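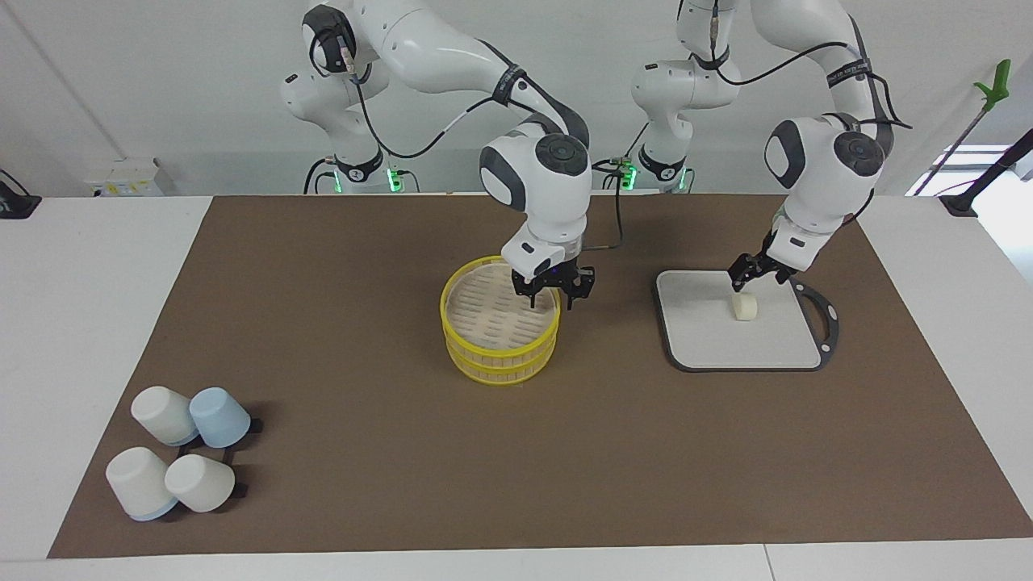

Club > Talks > Speaker notes
4 min read

Slide 1. Say hello, thank Mathias Auer for the room. Mention that Preketus is a student project - 6 of us, one term, two arms.

Slide 2. The task: buns into the steamer. Sounds easy! Ask who has picked up soft dough without leaving a dent. Pause for hands.

Slide 3. Why two arms. One works at the basket, the other at the cutting board, and they have to stay out of each other's way. I love this bit, so don't rush it.

Slide 4. Numbers. 29 tries in August, 5 of them clean. Then we slowed the grip down and things got much better - play the Fundale clip if the sound works.

Slide 5. What's next: the cups, which Uva's group want to turn over and stack. Leave four minutes for questions. Sign-up sheet is by the door, beginners very welcome.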